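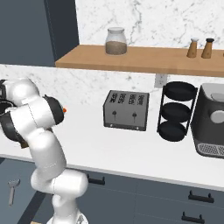

The city of Wivberg says its parking program does not track anyone. We spent one semester asking for the records that would let a resident check that claim, and this report covers what we asked for, what came back and what we still don't know. The program is called Sesia. It reads license plates at the entrances to public lots, matches them against paid sessions and sends the mismatches to enforcement. City staff describe the data behind it as simple and well organized, the way you might describe a kitchen with one long white counter and a row of drawers under it: open the right drawer and there is your answer. Our experience was that you have to name the drawer first, in writing, and the labels aren't public.

## Who did what

Florante Espiritu wrote the requests and kept the correspondence log. Nadège Lacroix read the contract and built the spreadsheet. We both read the council minutes, which was the slowest part and the least useful.

## What we asked for

We sent three requests to the city clerk:

1. The contract with Begay, the company that runs the software, and any amendments.
2. The retention schedule for plate reads, including reads that matched a paid session.
3. A log of every time plate data was shared outside the parking office.

We did not ask for anyone's plate data. We said so in the first paragraph of each letter. The clerk's office still replied to the second request with a warning that personal information is exempt from release, and we lost most of two weeks getting back to the question we had asked.

## What we got

The contract came first, with its attachments, as 611 pages of scanned images with no searchable text. A large share of it is insurance language and price tables. The section on data is four pages long. It says Begay may keep "operational records" for as long as needed to "support the service." Neither phrase is defined there or in the glossary. We asked the parking office what "operational records" means and were told to ask Begay. Begay told us to ask the city.

The retention schedule is one page. It says unmatched reads are kept until the citation is resolved. For matched reads, meaning drivers who paid and did nothing wrong, the box says "per contract." So the schedule points to the contract and the contract points to whatever supports the service.

The sharing log was the most interesting. It has 195 entries over one budget year. Of these, 127 list the recipient only as "partner agency." Another chunk names the police department in the neighboring city of Elley, which has no parking agreement with Wivberg that we could find. The column headed "purpose" is filled in for some rows and blank for others. Where it is filled in, the usual entry is "investigation," and no case number is given.

We were quoted $1,413 for a version of the log with the agency names restored. The estimate was for staff time and did not show an hourly rate. We asked for a fee waiver as students and it was denied in one sentence.

## What the city says about it

In its public materials the city says that plate data is used "for parking purposes only." We think the log contradicts this on its face. The parking manager, when we finally got a phone call, said sharing is rare and that each request is reviewed by a supervisor. We asked for any record of a supervisor turning one down. There isn't one, or at least none was produced. It is possible that every request was proper. It is also possible that review means somebody clicks a button - we can't tell from the paper, and neither can the council, judging by the minutes. Sesia came up at two meetings. Both times the discussion was about revenue.

## Limits of this report

We are two students, not lawyers. A blank cell in a log doesn't prove misuse, and it may be that better notes exist somewhere else. We did not interview anyone from the Elley police; our emails went unanswered. We also had no way to check whether the log is complete, and our instructor was right to push us on that. An office that leaves out the purpose could leave out the row.

## Still open

- Our appeal of the fee estimate, filed with the clerk.
- A narrower request for the matched-read settings in the software, which should be a few screens at most.
- Whether the Begay contract renews automatically. Section 9 says yes and an amendment seems to say no.

The council is due to take up the renewal in July. We have asked for time to speak and have not been given a slot yet.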